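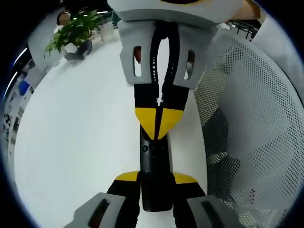

How long should a company keep its old log data?

Long enough to answer the questions people really ask of it, which at most companies means thirteen months for the summaries and a few weeks for everything else. The extra month lets you compare this December with the last one. Past that point you are mostly paying rent on a room you never enter.

I came to this view slowly, and at somebody else's expense. For a good part of my working life I have been the person who gets called when a storage bill goes up, and a storage bill only ever goes in one direction. The call usually comes late in the afternoon, from someone in finance who has discovered a line item and would like it explained in words that do not include "cluster."

The company I want to talk about is Lalevik, which makes scheduling software for dental practices and veterinary clinics. If you have ever been reminded by text message that your cat is due for her teeth, there is a fair chance Lalevik had a hand in it. It is a sensible firm with a sensible product, and when I arrived it was keeping 11 years of logs.

By logs I mean the small notes that programs write to themselves all day long. Somebody signed in. Somebody's page took too long to load. A background job woke up, found nothing to do, and went back to sleep, and felt this was worth writing down. Multiply by every clinic in the system and every minute of the day, and you have a diary that would bore its own author.

Lalevik had all of it. The oldest files described a version of the product that no longer existed, running on machines that had since been sold for parts. They were kept in a format that one retired tool could read. The tool was kept too, on a server whose only job was to be able to read those files, and the server, naturally, wrote logs.

I asked why. I always ask why, and I have learned to do it in a light tone, as if asking after somebody's aunt. The operations people said that legal required it. Legal said they had never required any such thing and had assumed it was for engineering. Engineering said it was probably for the analysts. The analysts, when I reached them, asked whether I could tell them how to get access, as they hadn't known it was there.

What had happened was a setting. Early on, someone had to choose how long to keep the logs, and the choices in the menu included "forever." Forever is a very comfortable word when you own one small disk. You pick it the way you pick the big suitcase, and years later you are still dragging it up the stairs.

The first thing we did was measure what people looked at. Every query run against the log store was itself recorded (of course it was), so this took an afternoon. The result was that 94 percent of all searches went back no further than two weeks. Most of the remainder wanted a comparison with last year, and wanted it as a chart. A handful reached further back than that, and when I chased those down, nearly all were one automated report that had been set up with the wrong start date. It ran every night at 3 a.m., read several years of history, and mailed the result to an address that bounced.

I have a soft spot for that report. It was the most dedicated employee in the building.

So the data wanted was fresh and small, and the data stored was old and enormous. You might think this settles the matter, and on paper it does. In a meeting it settles nothing. I have seen people give up an office, a parking space and a job title with more grace than they will give up a table they have never opened. The phrase you hear is "just in case," and it is a hard one to argue with, as the case is never specified. I tried asking for one. What would have to happen for us to need the sign-in records from nine years ago? There was some thought given to a lawsuit, though legal pointed out, a bit sharply, that old records in a lawsuit are as likely to belong to the other side's argument as to yours. Someone mentioned machine learning. Someone always mentions machine learning. It hangs over these discussions like a rich uncle who may yet remember us in his will.

Then there was the matter of tools, which is where things got expensive. Before I came, Lalevik had already decided that its trouble was speed. Searches were slow, so it wanted a faster engine, and it had two on trial. Kerkik was a column store, meaning it keeps all the values of one kind together, so that adding up a single column doesn't drag every other column along for the ride. Flarier was a search engine that indexed everything it was fed and got hungrier the more you gave it. Both were good. Both sent very pleasant people to the office with slides. Each had a slide on which it was much faster than the other.

The team had spent most of a quarter on this contest. They had built a test bed and a spreadsheet with weighted scores, and the weights had been adjusted several times, usually just after somebody saw the totals. I am not above this. I have adjusted weights in my time. But all of the tests were run over the whole 11 years, a search which, as we now knew, only the 3 a.m. report had any interest in performing.

When we ran them again on two weeks of data, both products finished before you could lift a cup. So did the old system, more or less. There was an unhappy silence in the room. Nobody likes to find out that the race could have been walked.

In fairness, the old system did have problems. It was awkward to use, and the people who could write queries for it were guarded about how they did it. Lalevik went with Kerkik in the end, on a far smaller plan than the one first quoted, and mostly for the reason that the analysts could use it without asking anyone's permission. I think that is a better reason than a benchmark, though it makes a poor slide.

The actual work was done by Plattner, a dull little utility that reads a log stream and rolls it up. Instead of keeping each note, it keeps the hourly count, the slowest case and a small sample of the originals. Setting it up took 12 days, and most of those were spent agreeing on what an hour was. Clinics sit in different time zones. Twice a year the clocks change, and on one of those nights an hour happens twice. We had a long and surprisingly heated discussion about which of the two was the real one. We went with universal time, as people always do, and the clinic-facing charts convert it on the way out.

The full-detail logs now live for four weeks. The rollups live for 13 months. The security and billing records were pulled into their own store with their own clock, set by legal, who turned out to have firm opinions once they were asked a direct question with a number in it. I would recommend that method generally. "What do you need?" gets you everything. "Would eighteen months be wrong, and which rule says so?" gets you an answer by the end of the day, sometimes with a footnote.

Deleting the rest was the strange part. We did it in stages, oldest first, with a waiting period after each so that anyone who missed it could shout. I was braced for shouting. I'd cleared a morning for it. What we got was one message, from an engineer who wanted to know if the server with the old reading tool was free now, as he could use the memory.

The bill went down the following month. Finance called about it, late in the afternoon, worried that something had been switched off by mistake.

A few of the holdouts still believe that the thing they need will prove to have been in there, and I can't tell them they're wrong. It may be. What I can say is that at the old rate they'd have had to find it with a tool hardly anyone could run, in a format hardly anyone could read, on a day when they happened to remember it existed.

One copy did survive. While clearing out the test bed, we found the entire archive sitting in the trial account for Flarier, loaded for the speed contest and never removed. It had a retention setting. I looked. It said "forever," and I changed it to four weeks before going to lunch.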